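Equipment Planning Forum
Board: Procurement and Budgeting
Thread: Arm and gripper purchase for the produce handling cell, budget request

farnton_planning
Posted 29th December

Members are invited to comment on the following before it is submitted for the new budget year.

The Farnton site intends to purchase one robotic arm with a parallel gripper for the produce handling cell. The cell will pick single items, mostly beans and small cucumbers, and place them in trays. The request at present covers the arm, the gripper, one spare set of finger pads, the mounting frame and operator training. Guarding is to be paid for from the building budget.

Two offers have been received. Drastbridge has quoted for the complete cell with a delivery time of 13 weeks. Debnath has quoted for the arm and gripper only, with delivery in eight weeks, and would leave the mounting frame to us. The Debnath figure is lower, but the two offers do not cover the same items and I would not wish them to be compared line by line.

Comments on scope, order of spending and support terms would be appreciated.

Nusrat Weerakoon
Planning Office, Farnton

s_gamage
Reply 1

Thank you for circulating this. I have one concern with the request as drafted. It contains no line for simulation. At Wadden we placed our order first and modeled the cell afterward. The model then showed that the arm could not reach the far row of trays from the position we had chosen, and the mounting frame had to be made a second time. That cost was charged to maintenance, where it did not belong.

I recommend that the simulation be paid for and reviewed before any purchase order is signed.

Sunil Gamage
Wadden

cell_b_supervisor
Reply 2

I must respectfully disagree with Reply 1. A simulation does not settle the question that matters with produce, namely whether the fingers bruise it. Our office spent two budget rounds on models and still had to order different pads once real items were in hand. The money would be better spent on a short loan of a gripper and a crate of beans.

If the supplier will not agree to a loan, that should be considered when the offers are scored.

s_gamage
Reply 3

The point about bruising is accepted. I did not mean that the model should replace a handling trial. Reach, mounting height and the angle of approach can be checked in the model at low cost. Grip force and damage cannot, and should have their own line. I would ask only that the model come first, as it determines which arm is worth borrowing.

ledgerdesk
Reply 4

A note on accounting treatment. Under our rules any single item above 2000 must be entered as capital, and anything below it as operating expense. Finger pads, cables and license renewals will normally fall below. Please do not bundle them with the arm in order to move them into capital. Requests prepared in that way were returned to three departments last year, and each lost its place in the January review.

Training should also be listed separately. The draft does not state how many operators are to be trained, and the reviewer will ask.

farnton_planning
Reply 5

Both points are noted. Training is for 32 hours in total, shared between two operators. I will separate the pads and the licenses as advised.

On the order of spending, I have asked Drastbridge and Debnath whether each would accept a handling trial on our produce before the order is confirmed. Debnath has agreed, provided that we pay for transport. Drastbridge has offered a trial at its own premises only.

cell_b_supervisor
Reply 6

A trial at the supplier's premises is of limited value. The produce will be of their choosing and the operator will be theirs. I would score it below the Debnath offer, even with the transport charge added.

ledgerdesk
Reply 7

I would not go so far. Drastbridge is quoting for the frame as well, and a frame ordered separately brings its own drawings, delivery and inspection. Farnton should obtain a written price for the frame before any scoring takes place. Until then the lower figure means very little.

s_gamage
Reply 8

I agree with Reply 7. I would add that the support terms should state who supplies replacement pads and at what price for the life of the arm. Ours were reasonable in the first year only.

farnton_planning
Reply 9

The request has been revised. Simulation now appears as the first line, followed by the handling trial, with the arm and gripper held until both have been reviewed. A written price for the frame has been requested. The model work has begun with a single slender item held crosswise in the fingers, and trays will be added at the next stage.

The revised request will remain open for comment until the January review. Members who have paid for replacement pads in the past year are asked to send me the unit price and the supplier's terms.

Nusrat Weerakoon
Planning Office, Farnton

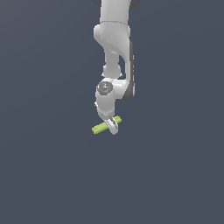
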